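11 September 2024

Third go at the axle counter board for the Makevetti branch, and I think we're finally getting somewhere! Sinan Kurtuluş dropped off the spare wheel sensor first thing (the one that came off the loop at Gurnuvow) and I had it clamped to the test rail before coffee.

Ran 500 simulated axles past it at walking pace. The old board lost one every so often, always at the slow end, and this one counted the lot. Then I turned the speed up and it started double counting, which is a new and exciting way to be wrong. Swapped the filter cap back to the original value and the doubles went away, but so did a bit of margin on the slow passes. Somewhere between the two, then. I've ordered a handful of in-between values.

Nives Mazza wants to know if we can hold the reset time under 20 seconds so the crossing at Güneş doesn't sit with its gates down after a power dip. I got 40 with the stock firmware. Most of that is the self test running twice, and I can't see why it needs to, so I'll ask Trusura before I go poking at it (last time I poked first, and that was a long afternoon).

Also re-crimped the gray lead on the junction box, pins three and four. If anyone sees the count freeze at 99 again, write down which way the trolley was going, please!
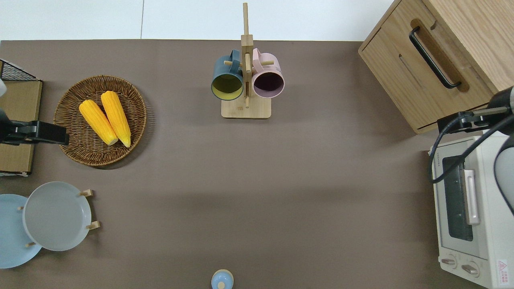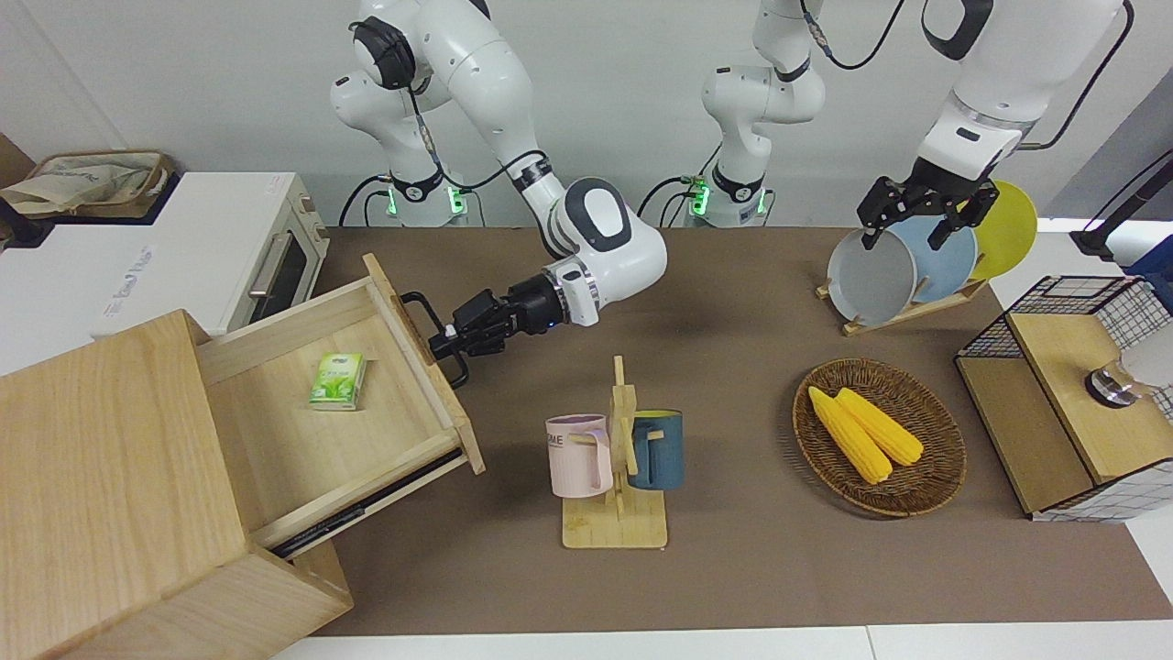 Still to do: cold soak on the new board overnight, then the slow passes again with the first of the new caps. I'd like a clean set of numbers in both directions before Nives books the track access in November. Sinan has the long extension lead, and I need it back.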